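Over-sink dish rack, yes or no? (small kitchen, double sink)

Kitchens and Laundries > Sinks and Taps

narayanan_d
Posted Friday, 7.40 pm
Hello all. We moved into our unit in August and the kitchen has a double sink, one large bowl and one narrow bowl. There is no space I like for a normal dish drainer on the bench, so I have bought the expanding type, with metal rods, which sits across the narrow bowl. My wife says it makes the small bowl useless. I would like to hear from people who have lived with one for more than 6 months. Does it mark the stainless steel? And do you leave it out all day?

Kwaku N
Posted Friday, 8.05 pm
We have had one for two years and I would not go back to the bench tray. The water goes straight into the sink, so there is no tray underneath to go slimy. Please put up a photo, it depends very much on how it sits on the edges.

narayanan_d
Posted Friday, 8.31 pm
Thank you Kwaku. I attach two.

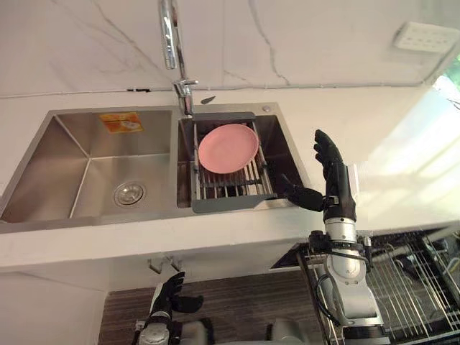
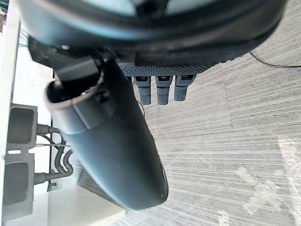
First photo: the rack across the right bowl, with one pink plate on it.

The large bowl stays free for washing up. I should peel off the orange sticker in there one day, if somebody knows what removes the glue without scratching.

gopi_u
Posted Friday, 8.50 pm
I must disagree with Kwaku. Plates lying flat on rods dry very slowly on the underside. For a family of four it is not enough, you will have cups on a tea towel on the bench anyway. I paid 9 dollars for a plain upright rack at the op shop and it holds everything from dinner.

Kwaku N
Posted Friday, 9.02 pm
Gopi, you can lean the plates against something. And he has written already that he does not want a rack on the bench.

gopi_u
Posted Friday, 9.10 pm
Lean them against what? The tap?

Ajith_F
Posted Friday, 9.26 pm
For the glue: eucalyptus oil on a soft cloth, leave it ten minutes, then wipe along the grain of the steel. Afterwards wash with detergent.

About marks, I had a Dalen rack, which had no end caps, and it left fine lines on the rim. Yours has plastic caps, so I think it is safer. Only lift it when you move it, do not slide it.

narayanan_d
Posted Friday, 9.44 pm
Very useful, Ajith. I have been sliding it. Gopi, we are only two persons, so perhaps it is sufficient for us. I will try the pots in it this weekend and report to you.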